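Section 6: Setting up your folding table and getting through the first basket

By now the Lestlow top should be on its legs and standing where you want it. If it still rocks, go back to Section 5 and turn the front left foot out a little. I wrote this part after doing a full year of laundry on mine, so it's a mix of what the factory sheet says and what I do on a Tuesday night with a pile of T-shirts and a cup of tea.

6.1 Before you put any laundry on it

1. Wipe the top with a damp cloth and let it dry. There's a fine dust left over from packing and it shows up on dark socks like you wouldn't believe.

2. Run your palm along all four edges. You're feeling for leftover bits of the protective film. Mine had a strip along the back that I didn't find for a month (April to May, if you're curious).

3. Set the height. The Mundar legs click every inch, and you want the top level with your hip bone or a touch above. I started out too low and my back let me know.

4. Turn the top so the long side faces you. A bath towel needs the width.

Note: If you bought the leg set separately, the part number on the bag should end in 816. The older legs fit the holes too, but they lock one click lower, and you'll end up hunched over.

Caution: Don't iron straight on the surface. Use a pad. And don't park a hot iron on it "just for a second" either - I've got a pale ring near one corner of my old table to remember that by.

6.2 Sorting

I know, everybody has a system already. Mine goes like this, and you're welcome to ignore it.

1. Tip out half the basket at most. A full load buries the table and then you're folding on top of other clothes.

2. Pull out the big flat things first, meaning towels, pillowcases and anything else square. They stack into a nice solid base and the pile shrinks fast, which is good for morale!

3. Push whatever's left up into a far corner. Keep the part of the table closest to you clear. That's your folding space, and if things creep into it, shove them back.

4. Leave socks in the basket until last. I used to pair them as I went and it made everything take twice as long.

Now, about that far corner. It doesn't have to be tidy. A soft heap is fine, and a shirt that sits in a bunch for ten minutes isn't going to come out any worse for it.

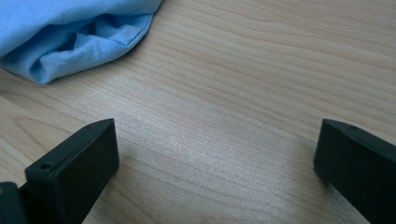

What does matter is how you take things off the heap. Grab one piece by a hem or a seam and lift it straight up before you bring it toward you. If you drag it across, it picks up whatever is under it and you get three shirts and a washcloth in one go.

6.3 Folding a T-shirt

There are fancier ways, and the Favodura folding board in the deluxe kit comes with its own leaflet. I gave mine to my sister and went back to using my hands.

1. Lay the shirt face down with the neck away from you.

2. Smooth it from the middle out. Two strokes, left and right.

3. Fold one side in to the middle of the shoulder, then fold the sleeve back on itself.

4. Do the same on the other side. You should have a long strip that's even from top to bottom.

5. Bring the hem up to just below the neck, then fold in half again.

6. Flip it over and set it on the stack.

Note: For a kid's shirt, skip the second fold in step 5. It just turns into a lump.

Note: Shirts with a curved hem never line up perfectly. Tuck the curved part under at step 5 and move on.

6.4 Keeping stacks upright

I don't go higher than 14 shirts in a stack. The top is smooth and a tall pile of soft cotton will start to lean, usually while you're across the room. If you need more height than that, put down the Declercq felt mat (sold on its own, I'm afraid) and start a second stack next to the first.

Caution: The top is rated for 30 pounds when the side leaf is up, and less if all the weight is out on the leaf. Keep a full basket over the legs or on the floor. Please don't let anyone sit on it.

6.5 When you're done

1. Carry the stacks off before you fold the table down. Sounds obvious, and yet.

2. Shake the crumbs of lint off into the trash, or go over the top with a dry cloth.

3. Drop the leaf first, then release the legs, back pair before the front pair. If a leg sticks, push it out slightly and try the button again. Don't kick it.

4. Store it standing on the long edge, with the top facing the wall.

Replacing a worn foot or a loose hinge pin is covered in Section 7.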